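ENVIRONMENTAL GOVERNANCE
Handout 5: How international agreements on nature are made and kept
Course teacher: Liv Myklebust
Reading before the seminar on Wednesday: sections 1 to 4. Section 6 is for the written task.

1. Where we are in the course

In Handout 4 we looked at why a state would accept a limit on what it does inside its own borders. We used the example of a river which passes through three countries, and we saw that the country at the upper end has the least reason to sign. Today we go one step further. We suppose that the states want an agreement, and we ask what kind of text they produce, how it becomes binding, and what happens in the years after the signature.

Please keep in mind the difference between a summit and a conference of the parties. A summit is a political meeting. Heads of state or ministers come, they give speeches, they announce money or a new alliance. A conference of the parties is a legal body which is set up by a treaty, and it can take decisions under that treaty. Newspapers often use the two words as if they were the same. In your written work you should not do this.

2. Some terms

Convention. A treaty, usually with general aims and general duties. The Convention on Biological Diversity, opened for signature in Rio de Janeiro in 1992, is the one we use most in this course.

Protocol. A further treaty under a convention, with more detailed rules. A state which has joined the convention is not automatically bound by the protocol. The Cartagena Protocol and the Nagoya Protocol are both under the Convention on Biological Diversity.

Signature. The state shows that it agrees with the text and intends to go further. After signature it must not act against the object and purpose of the treaty, but it is not yet bound by each article.

Ratification. The state declares that it is bound. In many countries the parliament must first give its consent, and this can take years.

Entry into force. The moment when the treaty begins to have legal effect. Normally the text says how many ratifications are needed.

Reservation. A statement by which a state excludes or changes the effect of some article for itself. Many environmental treaties do not allow reservations at all.

Soft law. Declarations, guidelines and targets which are not binding in the strict sense. Students sometimes write that soft law is "only words". This is too quick, as we will see in section 4.

3. The path of a text

A text begins long before the big meeting. Usually there is a working group, which receives a first draft from the secretariat or from the chair. Every phrase on which the delegations do not agree is put in square brackets. When you read a draft with many brackets, you are reading a map of the disagreements. It is a good exercise to take one paragraph and to ask who wants each bracket and for what reason.

Let us take a teaching case, which we will use again in Handout 6. The Kukstead draft is a regional agreement on coastal wetlands between the states of one shallow sea. The first version had 159 pairs of brackets. After the second round of talks there were 107, and when the ministers arrived for the last round there were still 41. You see that the first part of the work went faster than the end. The brackets which stay until the last day are normally about three matters: who pays, who checks, and from which year the damage is measured.

The verbs are also important. "Shall" makes a duty. "Should" makes a recommendation. "Shall endeavour to" is in the middle: the state has a duty to try, but it is difficult to show that it has not tried. In article 6 of the Kukstead draft the word "shall" was changed to "shall, as far as possible and as appropriate", and one delegation then accepted the whole article. Ross Cairns, who taught this seminar before me, used to ask his students to read a treaty only for its verbs on the first reading, and I recommend that you do the same.

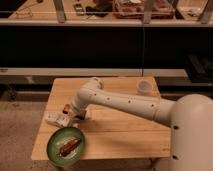
Fig. 1. Robotic arm over a pine table.

4. What makes states keep their promises

There is no world police for nature. A state which does not protect its wetlands will not, in most cases, be brought before a court. Nevertheless many states do a large part of what they have promised. The literature gives several explanations, and they do not exclude each other.

The first explanation is reporting. Most conventions ask each party to send a national report at fixed times. The report has to be written by somebody in a ministry, and this person must ask other ministries for numbers. In this way the agreement enters the daily work of the administration. The weak point is that the state reports about itself. Reports come late, and some of them describe plans in place of results.

The second explanation is reputation. A government which wants to be heard on trade or on security does not like to be seen as unreliable. This effect is stronger for states which are often present at meetings, and weaker for governments which gain votes at home by being against international bodies.

The third explanation is money. Several agreements have a fund, or they use an existing one, and a developing country can receive support for measures which it could not pay alone. If the money does not arrive, the duty is also felt to be weaker. You will find this argument in nearly every debate between North and South, and you should be able to present it fairly from both sides.

The fourth explanation is pressure inside the country. Here soft law has its place. A target which is not binding can still be quoted by a journalist, by an opposition party or by a local group. Sometimes a national court also uses it to interpret a national law. So a text without legal force in Geneva or Montreal may have some force in a small town.

Isabelle Li has proposed in our reading group that we should add a fifth explanation, which she calls habit: officials who have met each other for many years continue to cooperate, even when their ministers do not speak. I find this convincing for regional agreements and less convincing for global ones. We will discuss it on Wednesday.

5. Targets: a short warning

A target looks simple. "Protect so many per cent of the land and the sea by such a year." Before you write that a target was reached or missed, please check four things.

What is counted as protected? An area can be protected on paper and have no staff and no budget.
Which area is the whole? Some figures include overseas territories and some do not.
Is the target for each state, or for all of them together? In the second case a single state can hardly be said to fail.
What is the baseline year? A late baseline hides the losses which came before.

In the Kukstead case the parties agreed to bring 39 per cent of the remaining wetlands under protection. The word "remaining" came into the text on the last night. Without it the percentage would have been calculated from the old maps, and the duty would have been much heavier for the two states which had drained most of their coast.

6. Written task

Choose one of the following. Length: two pages, plus sources. Please hand in before the end of September.

a) Choose one article of the Convention on Biological Diversity. Explain which words make the duty stronger and which make it weaker. Then write your own version of the article, and say which states would probably object to it.

b) A minister comes home from a summit and says in parliament: "We have now agreed to protect our forests." Write the questions which a member of parliament should ask. For each question, add two or three sentences about the reason.

c) Compare a binding treaty with a non-binding declaration on a similar subject. Which one changed more in national policy, and how do you know it?

For task c) it is not enough to show that a policy came after the text. You need some sign of a connection, for example a law which mentions the treaty, or a debate in parliament where it is quoted.

7. Seminar groups

The simulation of the last negotiating round will start at the usual hour. The delegations have been given invented names so that nobody plays his or her own country.

Dereo (upstream state, large ports): Karthik Sultana speaks first.
Plusia (small island state, asks for the fund): Isabelle Li speaks first.
Girard (main donor, wants strong reporting): Brayden Simard speaks first.

The other members of each group prepare the written amendments. An amendment must contain the exact words which are to be removed and the exact words which are to be put in. Proposals like "the article should be more ambitious" will not be accepted by the chair. Each delegation may ask for one break during the session, and the time of the break is taken from its own speaking time.

Bring a printed copy of the draft with numbered lines. The annex with the list of wetland sites is not part of the simulation and does not need to be printed.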